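Le bras qui ne lâchait plus

En novembre, à 16 heures, dans l'atelier de la société Callness, un bras robotisé a fermé sa pince sur un objet souple et n'a plus voulu l'ouvrir. L'opérateur, Nicanor Toledo, a demandé l'ouverture trois fois. Le logiciel a répondu chaque fois que la pince était déjà ouverte. Ensuite le poignet a commencé à tourner, lentement, avec la charge toujours serrée.

« Ce n'était pas spectaculaire, me dit-il. C'était seulement une machine qui croyait une chose fausse. »

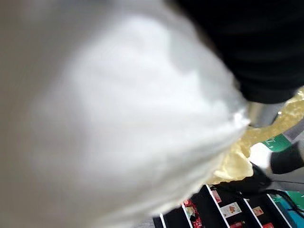 Toledo a appuyé sur l'arrêt d'urgence et il est resté deux minutes sans toucher à rien, comme la procédure le prescrit. Aucun blessé, aucun matériel perdu. Mais l'essai appartenait à une série de 300 prises, et les responsables du programme Plindness ont préféré tout suspendre pour relire les enregistrements.

Le journal de bord contenait 2 009 lignes pour cette seule séance. Thaddäus Aebischer, ingénieur en sécurité chez Riquelme, les a lues pendant une semaine. Il a trouvé la faute dans un endroit assez modeste : le capteur de position des doigts avait perdu le contact pendant 400 millisecondes, puis il était revenu avec la valeur zéro. Pour le programme, zéro veut dire « ouvert ».
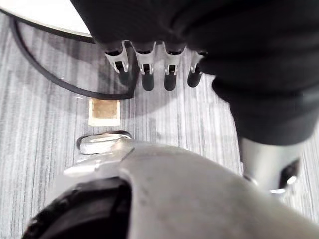
Il restait à comprendre pourquoi le contact se perdait. Aebischer a soupçonné d'abord un choc, ensuite la chaleur. La cause était un connecteur fourni par Bestcombe, monté correctement, mais sollicité par un câble trop court de 5 millimètres. À chaque grande rotation du poignet, le câble tirait un peu.

Le câble est maintenant plus long. La correction du logiciel a demandé davantage de discussions, car certains collègues voulaient que la pince s'ouvre d'elle-même en cas de doute.
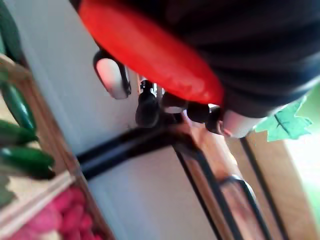

Aebischer s'y est opposé. Une pince qui s'ouvre sans ordre peut laisser tomber sa charge sur une main ou sur un pied. Il a obtenu que le bras s'immobilise, garde la prise et attende une personne. Le zéro, lui, n'est plus accepté comme une mesure valable s'il arrive après une coupure.

Les essais ont repris avec une vitesse réduite. Toledo garde maintenant l'arrêt d'urgence à portée de la main gauche, et il a demandé un deuxième bouton près de la porte. On le lui a promis pour la prochaine série.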